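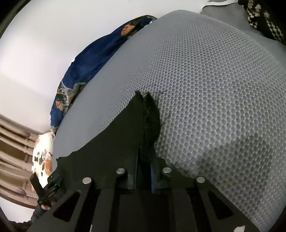

Gripper trials: mesh and soft covers

We have spent most of this month comparing two sets of finger pads on the hand-held gripper, the Sesano and the Privberg. Hard objects were finished in July and gave us little to choose between. Fabric is a different matter, and gray mesh with small hexagonal cells has become the cloth we use most, as it gives under the pad and catches easily.

Each pad does 200 presses and 300 pinches on mesh, 500 goes in all, before we swap. Kumudini Sivakumar holds the tool and Duarte Abreu keeps the log. By the end of last week the log stood at 1,147 entries, including the goes we threw out for a bad grip or a lost camera view.

The Sesano pad picks up a fold sooner but drags on the mesh when it lets go. The Privberg is slower to get hold and lets go cleanly. On printed cotton there was hardly any difference, apart from very loose folds, where both pads tended to close on nothing.

The wide-angle camera on the tool stays for now. It bends straight lines near the edges, but it keeps the fingertip and the cloth in view together – the narrower one we tried at Isham lost the fingertip whenever the wrist turned.

Next we move the same pads to the arm and run the Lapiņa controller at its two lower force settings. Arm time is booked from Thu 12 September. If you have old cushion covers or throws in an open weave, please leave them with Duarte.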